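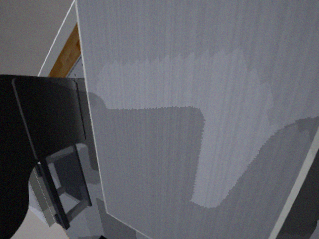
Gray panel, close view (computer rendering)

Trustham is looking for 6 people to read government research grants and ask what the public got for its money. We cover medical research paid for with tax dollars, mostly animal studies and overseas lab work, and we have read enough agency press releases to stop trusting the word "breakthrough."

You don't need a science degree. You do need patience. A typical file runs past 80 pages, and the part that matters may be a footnote on the budget sheet.

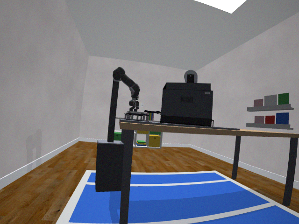

Readers work from home, four hours a week, from November. Pay is $100 per finished file — no bonus for finding a scandal. If the grant looks sound, write that down and we'll print it. We're as wary of easy outrage as we are of glossy annual reports.

Please don't apply if you already know what you'll find.
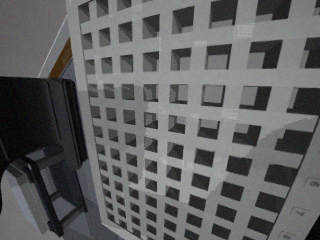 Send Renata Fuentealba one page on a public claim you checked yourself, including where you got stuck. Skip the cover letter. Killian Langlois handles questions about pay and records requests. Current grant holders and agency staff can't take part.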